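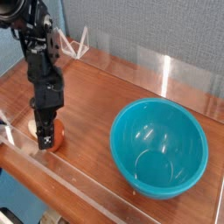

Open day at Holmgren, Sat 19 August. The manipulation bench was the one I had come for, so I skipped the welding cell and went straight there. Task: pick up an object, put it in a container. Single arm, black gripper, fiducial tag low on the front of the gripper. The object was a round orange-brown ball, the container a turquoise bowl placed well off to the right with bare tabletop in between.

2/ Irina Bogdan ran the bench. She gave the short version of the control stack and then took questions. The policy is trained on 2,208 recorded episodes, all collected on this table.

3/ I asked about glare. The tabletop is glossy and the sides are clear acrylic, and the bowl has highlights on the inside wall. Her answer: they left it in on purpose. An earlier set shot under diffuse light did badly once the blinds were open.

4/ Cycle limit is 30 seconds, then the arm goes home and the run is logged as a fail. No retries inside a run. I prefer this to demos where the arm gets as many tries as it wants.

5/ Gripper pads are from Gimberg. Cosmin Enache said they swap them every 900 cycles. He would like 400, but the budget says otherwise.

6/ Someone asked about force sensing. There is none at the wrist. They read motor current and set a threshold per object class. Fine for a ball. I would want to see it on something that crushes.

7/ Calibration check is done off the tag each morning. Drift log is kept in a shared sheet and Cosmin showed it on his laptop. September plan is to move it into Trirkik with the rest of the test data.

8/ Slides go up next week. I will link them under this post.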